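Household Automation Working Group
Minutes of the July 2021 meeting

Present: the chair, the secretary, both members from the Dollthorpe workshop, the laundry trade representative and one observer from Čierny, who had the warm chair by the radiator. Apologies were received from the catering side.

1. Minutes of the last meeting
Agreed, once "autonomous" had been changed to "supervised" in four places.

2. Palletti trial
The stacking unit at Dollthorpe has now handled 1,636 cartons, of which 1,111 needed no help from anyone. The workshop members thought this a good result. The trade representative asked what the remainder had needed and was told "a bit of a nudge". The secretary was asked to find a better term for the report and has so far failed.
ACTION: workshop to split nudges into small, large and picked up off the floor.

3. Small household chores
Long item. The question was whether any machine could be trusted with a basket: opening it, putting folded things in, taking them out again, and leaving it in the shape it was found. The workshop's view is that a hard box is close to solved and a woven one is not, as it gives when squeezed and catches on everything. At present the hands doing the job still belong to people, who hold the grippers and show how it goes.
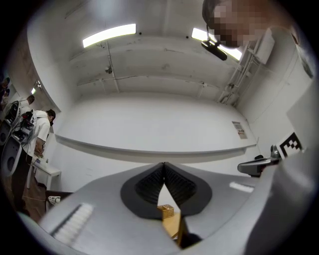
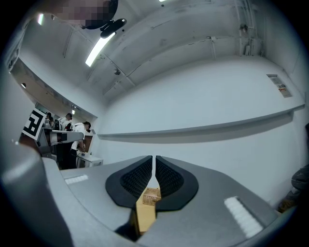 Basket work, with hand-held grippers
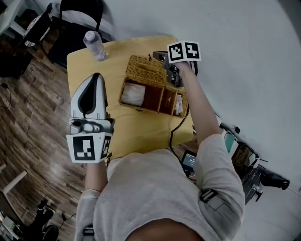

The chair observed that a seven-year-old can tidy a basket for the price of a biscuit. The workshop replied that the seven-year-old cannot be relied upon to do it 100 times running, and the chair, who has children, conceded the point.

There was then a discussion of cloth. A folded napkin is one object until it is lifted, after which opinions differ. The observer reported that Čierny had dropped napkins from its own list and gone back to tins — the mood there is said to have improved. It was agreed to keep cloth in, on the grounds that households contain a lot of it.

4. Prastevon shelf-filling proposal
Prastevon would like the group's support for a night-time shelf filler in small shops. The paper promises that staff will be "freed for higher tasks". The trade representative asked for one of these to be named. Deferred to October.

5. Any other business
The tea urn still has to be descaled. No automated solution was put forward. The chair will do it.

Next meeting: October, same room, bring own mug.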